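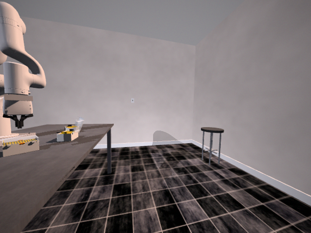 My first week of teaching a robot by remote control was harder on my shoulders than on my head. I do it in simulation, after work, on my desk in Wungate, with a small hand controller and a program my friend Wai-kit Ng set up for me. When I move my hand, the white arm moves over the long dark table, and when I press the trigger the black fingers should close. I chose the low container with the yellow and black stripes as my first target, and this was a mistake. It is very near to the robot's base, so the elbow must fold a lot, and my own elbow wanted to fold too. The smaller white box farther back was more friendly to me.

I gave myself a goal of 55 good demonstrations before October. A good one means that I reach, close, lift and put down without stopping to think. The stopping is my big problem. If I wait two seconds above the box, the robot learns to wait there also, and Wai-kit says he can see my doubts in the recordings. It is a little embarrassing!

What helped me was to go slower from the start, but never to stop. I also turned the view so that left on the screen is left for my hand. Before, I had it mirrored and was very proud that I could manage it. After eight tries I was not proud any more.

Yesterday I let the trained version run alone for the first time. It went to the box, made a small turn of the wrist which I know is mine, a bad habit from using the computer mouse, and closed too early. I deleted the recordings where I do this turn and will make them again. Wai-kit thinks I will need 200 in the end. I have not told my shoulders yet.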